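Section 2: Setting Up Your First Music Class in Dosbridge

Welcome! You've got your school account and your class list, and now comes the fun part. Dosbridge was built with elementary music rooms in mind, so most of what you need is already on the Class screen.

1. Sign in with your school email and open the Class screen.
2. Tap New Class and type a name your students will recognize (Grade 3 Singers works much better than MUS-03B!).
3. Choose a grade band. The song library changes to match, and you can switch bands later without losing anything.
4. Add your students. Paste the names one per line, up to 400 characters at a time, or bring in a roster file.
5. Pick a starter unit. We love Echo and Answer for younger classes: it has 17 short songs, all with clapping parts, and kids pick them up so fast.

Note: A class can have two teachers. If you share your room, enter the second teacher's email under Co-teach before you save.

Caution: Deleting a class also deletes its recordings. Use Archive if you think you might want them again in the spring.

Setting up the Rhythm Wall

The Rhythm Wall is the big shared screen where everyone's patterns show up together. Try it on the very first day!

6. Open Rhythm Wall and choose a tempo. Slow is a great place to begin.
7. Turn on Count-In so the class hears one full measure before starting. 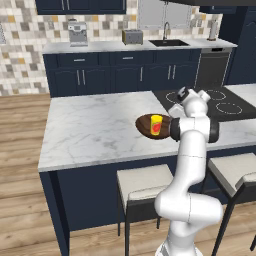 8. Tap Start and let each group send in a pattern. Plan on around 20 minutes for a first round, a bit longer if your group likes to sing along (and they will).
9. Tap Save Wall to keep the finished piece in your class folder.

Note: If patterns arrive late, close any other tabs that are playing sound, then tap Sync.

Paavo Tuominen's unit on folk rounds pairs beautifully with the wall. Look for it under Shared Units, and go on to Section 3 when you're ready to add instruments.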